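Bosier Releases Mak 2, Planning Software That Learns Table Setting From Hand-Held Grippers

FULTTHORPE, December – Bosier today announced the release of Mak 2, the second version of its planning and control software for robot arms that work in kitchens, dining rooms and care homes. The new version is available to existing license holders at no added cost and will be offered to new customers from Friday.

Mak 2 turns recordings of people handling everyday objects into motion plans that a robot arm can follow. Operators carry a gripper in each hand and complete a task at their own pace. The software works out the path of each gripper from the printed markers fixed to it, lines up the left and right hands in time, and rejects any recording in which the path cannot be recovered.

The planning module has been rewritten for this release. It now treats the two arms as a single system and checks each plan for collisions before any motor is switched on. In internal trials at the company's Brosotbridge site, the time needed to prepare a new task fell from 10 days to 5. The trials covered over 100 tasks, most of them involving plates, cups and bowls.

"Our customers asked for a shorter path between showing a task and running it," said Orvokki Mäkelä, chief executive of Bosier. "They also asked to see why a plan had been refused. Mak 2 gives them a written record for every refusal."

Siu-ming Wei, head of perception software, said that marker tracking had received the most attention during development. "Hands cross, and one gripper will hide the other for a moment. The earlier version discarded those recordings. The new one can bridge short gaps and flags them for review."

Mak 2 includes a revised review tool, an updated programming interface and a converter for recordings made with the first version. Support for the first version will continue for 2 years.

Bosier develops control and planning software for service robots. Its main office is in Fultthorpe.

Media contact: Yee-man Chou, Communications Office, Bosier
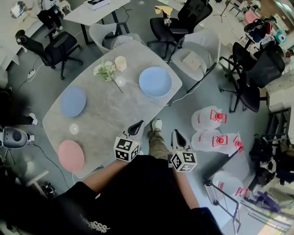 An operator with a hand-held gripper in each hand at a table with plates, a cup and a glass bowl.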